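Doltine Shared Workspace
Minutes of the Housekeeping and Tidying Meeting, June 4, 2020
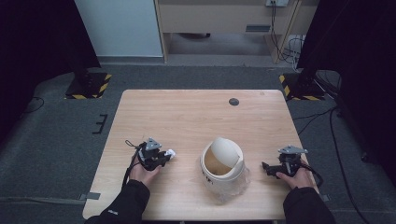 Amr Ramadan asked that desk bins be taken up before the other items, as he had to leave early and most of the messages he had received since the last meeting were on that subject. Agreed.

Present: Domenica Lüthi (chair), Dušan Kopecký, Shahab Safavi, Amr Ramadan (items 1 to 3 only), Zuzana Hubáček (minutes)
Apologies: none

1. Minutes of the last meeting

The March minutes were accepted with one correction. Under "Kitchen," the words "dishwasher to be replaced" should read "dishwasher filter to be replaced." Zuzana has changed the file copy.

2. Matters arising

The filter was replaced. Dušan said the lower rack still comes off its rail on the left side if it is pulled out too fast. He will put a label on the door.

The recycling contract with Hudec has been renewed on the same terms. Paper is still collected separately from cardboard. Flattened boxes go in the rear hallway and must be kept clear of the fire door.

The key to the supply closet has been found. It was in the drawer with the spare batteries. A second key will be cut.

3. Desk bins

Amr summarized the messages. People like having a small bin on the table for tissues, tea bag wrappers and scraps of paper, and they do not want to go back to walking to the kitchen every time. The complaints are about bins left full overnight, liners that slide down inside, and food waste.

Domenica said the small white bins with the swing lid were bought for dry waste only and this was explained when they were put out. Amr said it may have been explained but it was not written down anywhere he could find. Zuzana checked the house rules and confirmed there is no mention of the table bins. The rules only cover the kitchen and the restrooms.

Shahab asked whether the swing lids were worth keeping. His view was that a lid on a bin that size gets in the way, and people end up leaving things beside it. Dušan disagreed. He said an open bin next to a keyboard looks bad and that the lid also keeps light paper from blowing out when the windows are open. Amr was in favor of keeping the lids. Domenica suggested trying both, with the lids left off in the back room and kept on everywhere else, and comparing at the next meeting. Agreed.

There was a longer discussion about liners. The present bags are too large for the bins. The extra length has to be folded over the outside, where it bunches up, and when the bag is changed in a hurry the fold is often not made at all and the bag drops in. Shahab had asked Camton for a price on a smaller size. They sell them in cartons of 600, and one carton would last a long time. The bags now in the closet come in cartons of 375 and one carton is still unopened.

Dušan did not want to throw out or give away bags that had been paid for. He pointed out that they fit the bin in the print corner very well and could be used up there. Domenica agreed. Amr asked that the smaller bags be see-through as well, so that anyone changing them can tell if a pen or a memory stick has gone in by mistake. Shahab said the Camton ones come in clear or white and he would order clear.

It was agreed that:

- Table bins are for dry waste only: tissues, paper scraps, wrappers.
- Food, tea bags and fruit peel go in the kitchen bin.
- The last person to use a table empties its bin, even if it is only half full.
- A clean liner goes in at the same time. Spare liners can be kept flat in the bottom of the bin, under the one in use.
- Batteries go in the jar by the front desk and nowhere else.

Zuzana will add these points to the house rules and send the new version around. Amr asked that it be kept to one page.

Amr left the meeting.

4. Tabletops

Domenica said the light wood tables were showing marks, mostly rings from cups and some gray smudges that look like they come from rubber feet on equipment. The rings can usually be taken off with a damp cloth and a little dish soap if they are dealt with the same day. The smudges need more work.

Shahab had tried the spray called Hotness from the closet on one of the smudges. It took off the smudge but left a dull patch, which is still there. He recommended that it not be used on the tables again. Dušan said it was bought for the stove and should never have been on the same shelf as the table cleaner. It will be moved to the cupboard under the kitchen sink and marked STOVE ONLY.

Felt pads were discussed. Domenica has 84 left over from when the chairs were done. They are the stick-on kind. Anyone leaving heavy items on a table for more than a day should ask her for some. Coasters will be put out again, although Shahab thought they would walk off the same way the last set did.

Dust in the cable holes was also raised. Crumbs and staples collect around the rims. A soft brush works better than a cloth. Dušan will leave one in the closet on the hook behind the door.

5. Floors and cables

The carpet was cleaned in March and has held up well apart from the strip near the entrance. A longer mat was suggested. Domenica will measure the space.

Cables lying across the floor came up again. It was agreed that anything running across a walkway should be taped down or moved to the side before the end of the day. The cleaner will not vacuum where there are loose cables on the floor, and Domenica thought this was reasonable. Small parts should also be picked up before the cleaner comes. The vacuum was blocked twice in the spring, once by a cable tie and once by something that was never identified.

Zuzana asked if the cleaner could come later in the evening, as several people now stay on past six. Domenica will ask but did not think it likely.

6. Kitchen

The shelf for mugs is full again. Mugs with no name on the bottom will be boxed up and left by the door for two weeks, then given away. Zuzana will send a reminder first.

Dish cloths are to be hung up and not left in the sink. Dušan asked that this be minuted as he has mentioned it before.

The fridge will be cleared out on the last working day of each month. Anything without a name and a date will go. Shahab asked about jars of mustard and similar things that several people use. These can be marked SHARED and will be left alone.

7. Budget

The clear liners, the extra key and the coasters can be covered from the supplies money. The mat will have to wait until Domenica has a size and a price. Shahab asked for a new dustpan, as the lip of the old one is cracked and leaves a line of dirt behind. Approved.

8. Any other business

Shahab asked who waters the plant by the window. Domenica and Dušan both do, which may explain the leaves. Dušan will stop.

Zuzana said the sign-up sheet for the closing round had only 4 names on it. The round is short: windows, table bins, kitchen light, rear door. She will move the sheet from the hallway to the kitchen, next to the kettle, and leave a pen with it.

Actions

Zuzana: house rules, mug reminder, sign-up sheet
Shahab: clear liners from Camton, coasters, dustpan
Dušan: dishwasher label, brush for the cable holes, move the stove spray
Domenica: measure for mat, speak to the cleaner, second key
Amr: take the lids off the bins in the back room and keep a note of any comments

The next meeting will be held when the liners have arrived. Zuzana will send around a choice of times.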